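Haler Home & Garden Forum > Kitchens > Worktops and tables

Topic: White kitchen table, am I going to regret it?

marina_e
Posted August 31, 2019
Hello all, long time reader, first time starting a thread. We've finally got the back of the house knocked through and I need a table for it. I've fallen for a plain white one, matt finish, no pattern, no wood edging, nothing. The shop in Voltuvport wants 630 for it, delivered. My husband thinks I've lost my mind because we have two children under seven and a dog who leans on things. Has anyone lived with one for more than a year? I don't need to be talked into it, I need the truth about tea stains.
Marina Economou

oldpinechair
Don't. We had one for three years and I hated it by the first Christmas. Turmeric. That's all I'll say. Well, turmeric and one red felt tip. I tried bicarb, I tried lemon juice, I tried the stuff in the orange bottle my sister swears by, and there was still a yellow patch where the curry landed. We sold it for 30 to a student who was going to paint it anyway.

kidus_g
Got to disagree with oldpinechair, sorry! Ours is matt white and we use it for everything, meals, homework, sewing, the lot. Wipe it straight away with warm water and a drop of washing up liquid and you're fine. What does show is crumbs, but I'd rather see them than put my sleeve in them. The finish matters far more than the colour. My mum has a dark shiny one and every fingerprint on it looks like a crime scene.

marina_e
Thanks both. kidus_g, is yours painted or is it one of those laminate ones? The one I like is laminate and the man in the shop was a bit vague about whether it scratches.

kidus_g
Laminate. It has scratched, but only where my brother dragged a plant pot across it. You have to get the light at the right angle to see it.

oldpinechair
"Wipe it straight away" is lovely if you're standing there with a cloth. With two small ones you find the spill at bedtime. Get oak, oil it twice a year, and the marks just join in with all the other marks.

Lalter
Oak also costs a fortune, to be fair. I paid 1462 for mine (extending, eight seats) and I still tell people off for putting mugs on it.

I'd think about the walls before you order anything. We had white on white in the old flat and it was like eating at the dentist's. Grey walls sorted it out completely. Whatever white things you've got stop looking cold once there's some grey behind them.

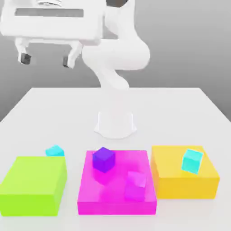
White table, white arm, grey behind.

marina_e
Ooh, I do like that grey. Is it the sort that goes blue in the evening? Our kitchen faces north and the last grey we tried looked like a wet pavement.

Lalter
Take a warm one then, with a bit of brown in it. Paint a big piece of card and move it round the room for a couple of days. Those tiny squares on the wall are useless.

jemal_in_the_shed
Sample card is good advice. I'd go a shade lighter than you think for a north facing room, though, Lalter's sort of grey would be too heavy for me. As for the table, ask for an offcut of the laminate. Rub curry paste on it, leave it overnight, and then you'll know.

oldpinechair
Now that I agree with.

marina_e
Right, I've rung them and they're posting me an offcut. I've also seen an ex-display one for 283 with a chip in one leg, so if the curry test goes well I may go for that and turn the bad leg to the wall. Will report back. Husband is still on the side of oak, by the way.

kidus_g
Buy the chipped one! The dog will have a go at the other three legs anyway.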